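**Inell Adds Glass-Holder Stand to Its Tabletop Range**

28 Aug 2020 - Inell, the maker of tableware and kitchen storage, today announced the addition of a countertop glass-holder stand to its home collection. The stand was developed with the design office Ruiz-Ortega and will be sold through Graltel stores and by mail order from February.

The new piece is intended for small kitchens and shared break rooms, where cabinet space is limited and drinking glasses are in use all day. It keeps glasses within reach at one side of the table and leaves the remaining surface free for food and drinks.

"Our customers asked for a stand that could remain on the table between meals," said Elisa Costa, head of product at Inell. "They wanted something suited to the dining room as well as the kitchen."

Inell received comments from 201 households during the design period. Changes made as a result include a heavier base and a wider spacing of the arms.

The stand will be offered at 90 Graltel locations in its first season. Replacement parts will be available on request.

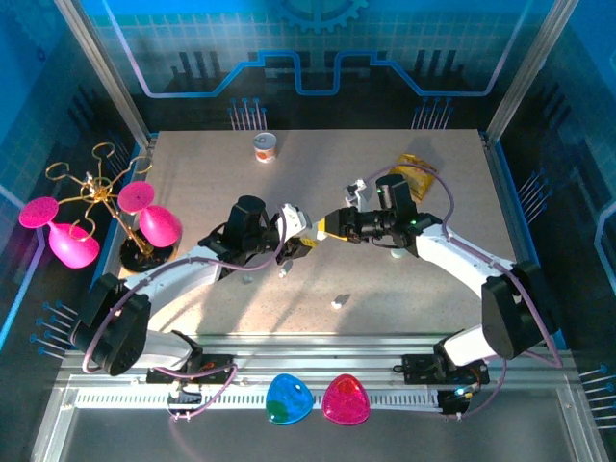

*The gold metal glass-holder stand with glossy black base, at left, on a speckled beige tabletop with a small can and a golden-yellow packet.*

Retail inquiries should be directed to Zihan Jia, Trade Relations, Inell. Price lists will be sent to registered dealers on application.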